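Druvent's home gripper kit still needs a spare evening, users find
9 Jun 2025

Druvent says its hand-held gripper kit can be set up by anyone, at home, with no bench and no tools beyond the ones in the box. Owners who have tried it are less sure.

The kit comes as a pair of grippers, used to record how a person picks things up so that a robot arm can be taught to do the same. Setting up means pairing the two, zeroing the jaws so that the software knows how wide they are open, and then doing a run of practice pick-ups on small household things. The booklet gives 28 minutes for the lot. Abenezer Araya, who looks after kits for the training firm Fevport, says he has yet to see a new owner do it in under two hours.

His main complaint is with the linkages. Each finger swings on pins, and if one pin is a touch stiff the two sides close at different speeds. The software does not warn you. It simply stores the wrong zero, and every recording made after that is slightly off.

"You get a green tick and you think you're done," he said. "The tick means the thing is switched on and talking. It doesn't mean the numbers are any good."

Practice pieces are another sore point. The booklet asks for items of different widths and surfaces but supplies none, so people use whatever is in the bathroom cabinet or the desk drawer. Araya does not mind that, but he does want it done on something soft at first, where a badly zeroed jaw will push into cloth and spring back. A hard table can knock the fingers out of line before the first evening is over.
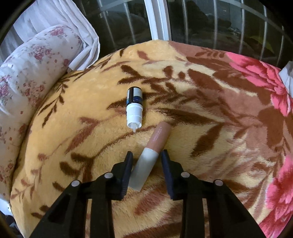 Lining up on a capped tube, with a dropper bottle further along the blanket.

Soft surfaces bring their own bother. Fleece sheds, and the fluff ends up round the pins. Druvent's advice is to wipe the linkages every 50 pick-ups with a dry cloth. Fevport does it twice as often and goes over the finger pads as well, which the booklet leaves out altogether.

Then there is the matter of light. The kit's camera is meant to cope with an ordinary room, but in Fevport's own checks the tracking wandered most in the evening, with a dark window in view. Drawing the curtains helped. So did turning the grippers away from the glass, though that is hard to keep up when you are working across a bed or a sofa.

A software update called Bokico, sent out to owners last month, was supposed to sort out the zeroing fault. It adds a check in which both jaws are closed fully and opened again before recording can start. Araya ran it on 2 kits and says one passed with a pin he had left stiff on purpose. Druvent says the check "finds most faults" and that a second version is planned for August. It would not say how many it misses. 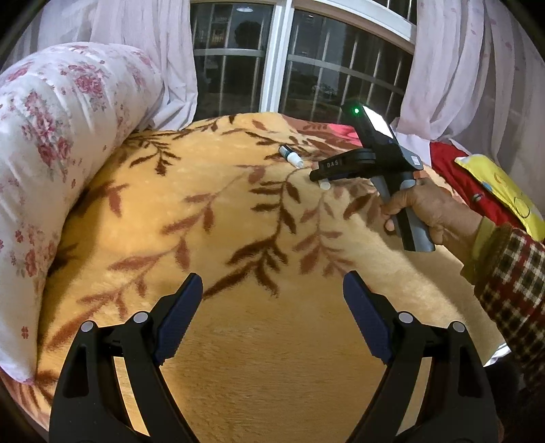
Wondimu Beyene has had enough of waiting for the second version, saying he would sooner have a printed gauge to slip between the jaws than another update, and that a strip of card cut to a known width has done the job for him since spring.

Fevport has taken much the same line. Its own set-up sheet, free to anyone who asks, starts with the card and leaves the software check until the end. It also tells owners to write down the zero for each gripper and compare it the next day - a shift overnight usually means a loose pin.

Owners with a kit numbered below 201 should ask Druvent for the newer pins, which are being posted at no charge. The firm has not written to them about it.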